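Casual Coffee and Kitchen Hand, Fekstead Hall
Posted in: Jobs > Hospitality > Casual and part-time
Location: Fekstead, upstairs, no lift
Start: September, or sooner if you're free

We are a shared workspace of 78 desks and one kitchen. The people at the desks are clever, well-mannered and able to explain the tax treatment of a novated lease, and they cannot put a cup in a dishwasher. We would like to pay you to stand between them and the benchtop.

The last person to hold this job, Bukola Danladi, did it for four years and has gone off to study podiatry, which she described as a step up in cleanliness. She left a handover folder. It is mostly capital letters.

What you'd be doing

Opening the kitchen at 7.30 am and getting the coffee table going before the first of them comes up the stairs. Filling the water tank. Emptying the used capsules, which pile up faster than you would believe of adults who say they're cutting down. Rinsing the drip tray at mid-morning and again after lunch. Wiping down, restocking cups, ordering milk, decanting the good biscuits into the unlabelled tin so they last past ten o'clock.

We got through 3,010 capsules last quarter. Used ones go in the green Hukano tub for recycling and you'd take it down to the loading dock when it's full. It has a handle. The handle is not to be trusted.

In the afternoons there is a bit of room set-up: jugs, glasses, chairs back where they live. If Jiahui Tang on the front desk has a tour coming through she'll ring up, and you'll have a few minutes to make the place look as though it's always like that.

What you'd need

A food handling certificate, or a willingness to get one in your first month (we'll cover the fee). Reasonable knees. A colour sense is handy, as the cloths are coded and the blue ones are for the bathrooms, and we have had an incident. You don't need barista training. If you have it, please know in advance that there is no steam wand, no grinder and no prospect of either, and that you'll be asked for a flat white anyway.

You should be comfortable telling a grown man to take his fish out of the microwave. Selim Toprak, who manages the building, will back you up, though by email.

What we offer

Casual rates under the award, paid fortnightly. Shifts of 13 hours a week to start, with more over the conference season if you want them. Free coffee, obviously. A locker. Your own shelf in the fridge, with a lock on it, so you'll be the envy of the whole floor. 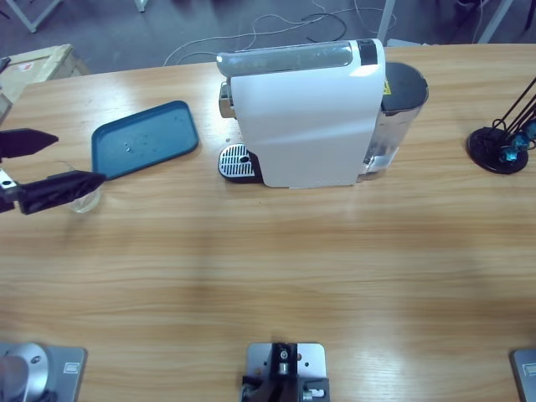
The coffee table: capsule machine, teal tray. Bring your own sponge opinions.

How to apply

Send a resume and a few lines on why you'd like the job to Şükran Çınar, care of the Fekstead Hall office, or drop it in at the front desk any time before 4 pm. Put reference 401 at the top so it doesn't get filed with the parking complaints. One referee is plenty. A former boss is good, a former flatmate is possibly better.

We'll ask shortlisted people in for a half-hour chat and a paid two-hour trial shift. Wear shoes you don't mind. Questions about hours or pay can go to Selim, and questions about the dishwasher should be saved for the interview.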